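Reading and Writing the Collector-Car Description
Handout 4: Originality, restoration, and the words in between

Read this before Thursday. Bring the Dervishi listing from last week with your pencil marks on it. If you left no pencil marks on it, bring it anyway and look thoughtful.

1. Where we had got to

Last week we dealt with provenance, meaning the paper. This week is the metal. The trouble with the metal is that it gets described by people who want to sell it, and they have had a century to work on their vocabulary.

Most of the arguments in this hobby come down to one word, "original," which is used in at least four senses, sometimes in one paragraph. For this course we will use the following.

Original: the part was on the car when it left the factory, and its finish is the one the factory gave it.

Correct: the part is of the right type and date for the car, but arrived later. A correct carburetor may have spent its first 30 years on someone else's car.

Reproduction: made recently to look like the old one. Some are excellent. A few are better than the old one, and judges take points off for that.

Restored: something was done. The word tells you nothing about what, by whom, or how well.

Please don't write "all original restoration." I take off a full grade for it, and I enjoy doing it.

2. Matching numbers

You will meet this phrase in every second listing. At its narrowest it means that the engine block carries a stamping that ties it to the chassis. At its widest it means that the car has numbers on it.

Not every maker stamped its engines that way. If the factory never tied block to chassis, then no car from that factory can be matching in the narrow sense, and a seller who says otherwise is describing a wish. What you can check on such a car is the casting date. A block should be cast before the car was built, ideally by a few weeks or months. A block cast after the car was built calls for an explanation, and you will usually get a long one.

Worked case. Our class car, the Vastum coupe, was built in a run of 1,777. The factory ledger gives our chassis as number 552. The block is stamped 552 as well, in the right typeface, on a surface that has clearly been machined flat at some point since. Discuss. (Two groups last year said "matching," one said "restamped," and one asked whether they could buy it. The last group had the right instinct about price and no other.)

3. Paint

Factory paint on cars of this period was often poor. It ran in the door jambs, it was thin along the sills, and the inside of the trunk got whatever was left in the gun. A restorer who lays down a perfect mirror finish has made a lovely object that the factory would not have recognized.

This gives us the over-restored car. The term is used as an insult by people who own unrestored ones. In a description, stay away from it and say what was done: stripped to bare metal, refinished in two-stage paint, color changed from the one on the build sheet. Always mention a color change. Red is the usual destination. There are models of which more red ones survive today than were ever painted red, and you may draw your own conclusions.

When you look at paint, look where people don't: under the weatherstrip, behind the kick panels, the back of the glovebox door. Overspray on rubber means the rubber was there when the paint went on. On most cars that means a hurried respray. On a few it means the factory was in a hurry, and you will need the marque register to tell you which.
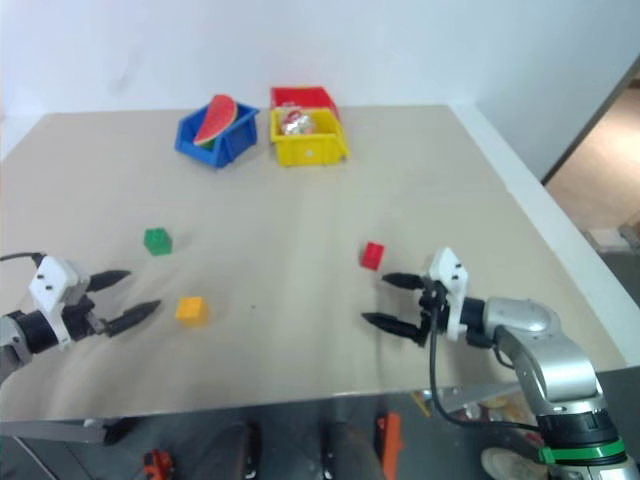
Wilma Ritchie read this section in draft and objected to most of it. She said that the paint argument is backward, that buyers have paid more for the mirror finish in every decade she has been selling cars, and that a description which sniffs at good paint is doing the owner no favors. She also said that a run in a door jamb is a run in a door jamb, whoever put it there.

I have left the section as it was and put her objection next to it, because she sells more cars than I do. Note, though, that her point is about what a buyer will pay and mine is about what a writer may claim. You can describe superb paint superbly. You can't call it factory.

4. Survivors

A survivor is a car that escaped restoration, through care, neglect, or a locked barn. Prices for these have become strange. The Jernirholm roadster in your reading packet sat under a tarpaulin for 53 years and came out with flat tires, a split seat, and a family of mice in the air cleaner. The listing spent a paragraph on the mice. It said nothing about the left front fender, which is from a later car.

Patina is the word used for wear that adds value. Wear that doesn't add value is called wear. The difference is partly age, partly evenness, and mostly the lighting at the preview. Be suspicious of patina that stops at a panel gap. There are shops that will apply it for you, and they charge more than the shops that take it off.

A car can be original only once, as the saying goes. People who repeat the saying tend to leave out that it can be rusty indefinitely. If the brake lines are original, congratulate the owner and decline the test drive.

5. The condition paragraph: order of work

Write it in this order every time, until it bores you.

Chassis and body numbers, as found, with a note on what you could not see.
Engine and gearbox: type, stampings, casting dates.
Body: panels replaced, filler, fit of doors and hood.
Paint: how old, what color, what color it should be.
Interior: each major piece as original, correct, or reproduction.
Mechanical state, only as far as you tested it.
Known faults.

The faults go in. Sellers will ask you to take them out. The Toltton sedan we looked at in week one was sold with "minor cosmetic needs," and it needed a floor. The buyer found that out with his foot. A fault that is disclosed costs the seller some money once. One left out costs everyone money, and the lawyers bill by the hour.

Phrases to avoid, with what readers take them to mean:

"Runs when parked": ran before parked.
"Easy project": the seller tried.
"Rare option": unpopular option.
"Believed to be": the seller asked around and didn't care for the answers.
"No expense spared": the receipts are missing.
"Ready to enjoy": please take it away.

"Believed to be" has one honest use, when you go on to say who believes it and on what evidence. "Believed by the marque register, from the ledger, to be the second car built" is fine. I would read on.

6. Assignment

Rewrite the Dervishi listing in the order given in section 5. Keep every fact, drop every adjective you can't support, and put a question mark in the margin wherever the original goes quiet. There is a long silence between the gearbox and the rear axle. Start there.

One page, typed. Mileage gets its own sentence and must include the words "indicated" or "documented," and you should be ready to say which and why. A five-digit odometer will go back to zero if you are patient, and plenty of owners have been.

Next handout: chrome, glass date codes, and how to read an auction estimate without laughing out loud in the room.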